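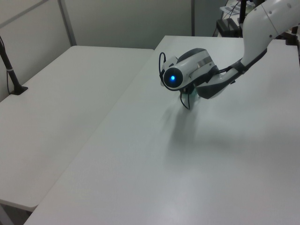

Pre-orders, Season Passes and Early Access: Your Questions, Our Doubts

Updated Jun 29, 2018

We get the same mail every time a big release date is announced. These are the ones that keep coming back, with the answers we keep giving. If you want to be told that everything will be fine, the publisher's own page does that for free.

Should I pre-order Velter?

We wouldn't. The studio has shown one trailer and a ten-minute slice of the opening level, and the person playing it worked for the studio. There is no shortage of download codes. If the game is good in its first week it will still be good in its second, and by then somebody who paid for it will have told you so.

But the pre-order bonus is exclusive!

Is it? The "exclusive" armor set in Dridley was in the store by February, on sale, with a helmet the pre-order people didn't get. Ask yourself if you'd pay for the item on its own. If you'd laugh at the idea, it shouldn't be what sells you the game.

What does a season pass get me?

Whatever the publisher later decides it gets you. Read the store page slowly. "Access to upcoming content" has no number in it. The Hirnham pass promised "a year of stories" and delivered two short missions and a pile of weapon skins. Technically a skin can have a story, I suppose. Lewis McIver reviewed the whole thing for us and finished both missions in one evening, with a break for dinner.

If you must buy one, wait until every part is out. The complete bundle usually costs less than the pass did, and you can read what people thought of each piece.

Is early access a scam?

No, and we get annoyed mail when people think we've said so. Some of our favorite games started there. Our problem is with paying full price for a promise. Before you buy, look at the date of the last update and read what changed. A long post about "our vision" with no patch attached tells you plenty. So does a roadmap that has quietly lost its dates.

Then treat the purchase as final, for the game as it runs today. Would you be happy if it never got another update? If so, go ahead.

The developer says the bugs will be fixed in a day one patch. Do you believe them?

Sometimes. We played Nishimura with its day one patch installed and kept a list of crashes anyway. It reached 11 before the second boss. The patch notes claimed 327 fixes, which sounded great until we noticed how many were spelling corrections in the item menu. A big number of fixes mostly says there was a lot to fix.

Why did you score Nishimura so low when the user reviews are good?

Masaru Shibata played it on a base console, the one most of our readers own, and wrote about what he saw. Plenty of those glowing user reviews went up within hours of launch, for a game that takes 20 hours to finish. I'm sure some of those people really do love it. I'd like to hear from them again after the swamp.

And no, we won't change the score after a patch. We may add a note under the review.

Can I get a refund if I don't like it?

Depends on the store, and the rules change, so check before you pay. Look for two things: how long you have from the date of purchase, and how much play time is allowed. Downloading counts as using it in some places. Currency packs and opened loot boxes are very often excluded, and the button to buy them is always easier to find than the rule.

Are reviews under embargo worth waiting for?

Yes, and the timing matters as much as the text. Reviews allowed several days early suggest a publisher who isn't worried. Reviews held until the minute the game goes on sale make us worried for them.

Do publishers pay you?

No. They send us review codes, and we say so at the top of each review. When no code arrives we buy the game, usually a little late and in a worse mood. We turned down one offer for a "sponsored first impressions" piece with a list of approved adjectives attached.

Do you ever pre-order anything yourselves?

Lewis pre-ordered the Dridley collector's edition, limited to 2,000 copies. It was still in stock the following spring. He has kept the statue.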